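Up before six again, because Biscuit has decided that six is for other dogs. Dark out, drizzling, and he stood at the back door with his leash in his mouth looking like I'd personally let him down. So out we went, all the way around the Cullinane loop (two miles if you cut the corner by the mailboxes, and we cut it), and he barked at one trash can and zero people. For a beagle mix in September, with every squirrel in the county out shopping, I'm calling that a win.

The big news is the weigh-in. He's down 2 pounds since the summer! I nearly hugged the scale at Predberg. The vet tech wrote it on his card and drew a little star next to it, and I've got the card on the fridge now like he brought home a report card. She still wants him on the measured meals through winter, which means 164 grams in the morning and the same at night, and no, I can't eyeball it. I tried eyeballing it in July and we all know how that went. 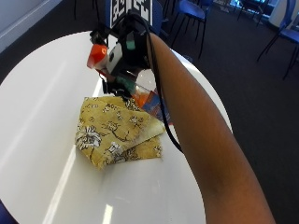 Eoin Egan says I should quit weighing the kibble and just walk him more, and that his own dogs never had a diet in their lives and lived to be ancient. Well, his dogs had a whole farm. Mine has a hallway and a couch. I told him I'd think about it and then went home and weighed the kibble.

The no-pull harness finally came too. I'd ordered the Flerkov one after going back and forth for weeks, and I was all ready to be annoyed because the medium looked huge coming out of the bag, but it does up snug behind the front legs and he doesn't do that awful choking cough when he lunges. He did manage to get one foot through the neck hole while I was hunting for the buckle. We stood in the kitchen like that for a while, both of us pretending it was fine. Second try was better. By the time we got to the church he'd forgotten he was wearing it.

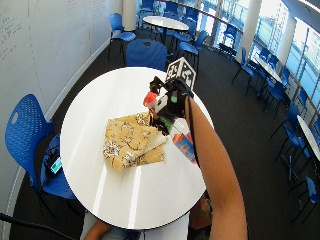
*Yellow flowered cloth on the round white table*

After lunch, training class. We're on "leave it" this month and I'd say he leaves it if it's a carrot. If it's cheese, he leaves it in the sense that he looks at me first. The teacher has us hold the treat in a closed fist and wait, no talking, until the dog backs off by himself, and then say "yes" and pay him from the other hand. I talk too much, apparently. (I do, I narrate everything, poor animal.) When I finally shut up he backed off in no time and sat down without being asked.

There's a schnauzer in the class who does everything perfectly and then screams when it's somebody else's turn. I love her. Biscuit is scared to death of her and sat on my shoe, and I could

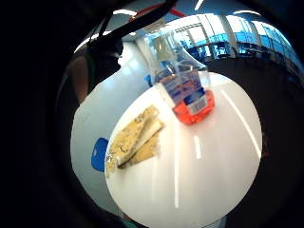 feel him shaking right through the sneaker, so we moved to the end of the row by the door and he settled. Next time I'll get there early and grab that spot first.

Stopped at the feed store on the way home for a new bag. The Brotano in the 900 gram size was all they had, and that's gone in under three days, so I bought a pile of them and felt silly at the register. Must remember to call ahead for the big sack. Also need: ear cleaner, poop bags, something to chew that isn't my slipper.

Ears looked pink tonight, the left one more than the right. I wiped them both out and he gave me the side-eye the whole time and then
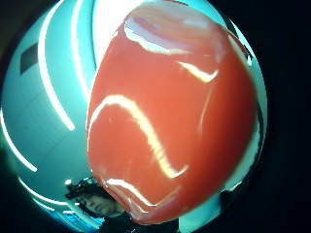

rubbed his whole head down the length of the rug, twice, groaning. If it's still pink in a couple of days I'll call Predberg, even though they'll probably tell me it's the season again. Last fall it was the ragweed and it cleared up once we started rinsing his feet after walks. I'd forgotten all about the foot rinsing! Put the old dishpan back by the door before I came up.

He's asleep across my feet now and I can't reach the lamp.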